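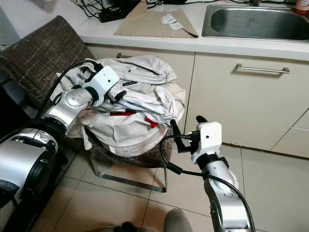 *Slide 1. Mixed lights on a kitchen chair, unsorted.*

**Timing:** 2 minutes on this slide. Leave it up while people sit down.

- Introduce self, then Lorna Rankin, who takes the second half (water temperature and detergent).
- Topic: holding points. A holding point is any surface where laundry stops between two stages. Chair, bed, banister, top of the machine.
- The kitchen chair is the most common one in our survey. Point out the garments hanging over the side. Fabric past the edge of the seat is the usual sign that the load is larger than the surface.
- Point out the red in the middle of the pile. Ask the room what they would do with it. Take two answers, move on. We come back to it on slide 4.

## Slide 2 – The survey

- 54 households, each keeping a paper log through November. 1,212 loads recorded.
- Logged per load: where the laundry stopped, for how long, what was done to it next.
- Abrehet Gebretsadik designed the log sheet and did the coding. Questions about categories go to her at the break.
- Limits: self-reported. Households in Borau and Farquharson only. No shared laundry rooms. Say this before someone asks.
- Do not read the table aloud. Direct people to the "next action" column.

## Slide 3 – What a chair does to a load

- Three variables matter: depth of pile, time on the surface, fiber.
- Depth. Weight presses creases into the lower layers. Cotton shirting marks first, knits last.
- Time. Overnight is the practical limit for clean cotton if it is going to be worn without ironing.
- Fiber. Bulky items hold the pile open and let air through, but they also hide small things. Socks go missing under bulky items more than anywhere else in the logs.
- An upholstered chair picks up lint in both directions. Dark upholstery with light clothing is the worst pairing for visible transfer. Wipe or cover the chair first.
- Kitchen only: cooking grease and odor. Cotton and wool take up both. If the pile has to be in the kitchen, keep it away from the stove and move it before cooking starts.

## Slide 4 – Sorting lights

Return to the red question. Go slowly here – this is the part people write down.

1. Empty the whole pile onto a flat surface. Sorting from the top down leaves the small items until last, and those are the ones that bleed.
2. Pull anything saturated: red, navy, black. Look inside sleeves and folds.
3. Separate cream and off-white from true white. Cream can wash with pale gray. True white goes alone.
4. Stripes sort by the darker color, unless the darker color is pale gray.
5. Check trims. A red cuff or drawstring on a pale garment cannot be pulled out, so that garment gets a damp-cloth test: press a wet white cloth on the trim for a minute and look for color.

If someone asks about color-catching sheets: we tested the Daralell ones on one red sock and a pillowcase. That is too small a test to report. Say so.

## Slide 5 – Replacing the holding point

- Best result in the logs was a divided hamper at the machine. The Foseo frame in the handout is 300 mm deep per section and fits beside most counters.
- Second best: a single open basket on the floor, same spot every time.
- Households that kept the chair but set a limit (nothing above the arms, or nothing over the seat edge) cut the overnight piles by nearly half.
- Folding directly from the dryer scored well and was dropped by most households before the second Wednesday. Mention briefly.

## Slide 6 – Handoff

- Put up the log sheet. Blank copies are on the side table.
- Questions on sorting now, questions on washing after Lorna.
- Switch the clicker over before she starts – the spare one skips slides.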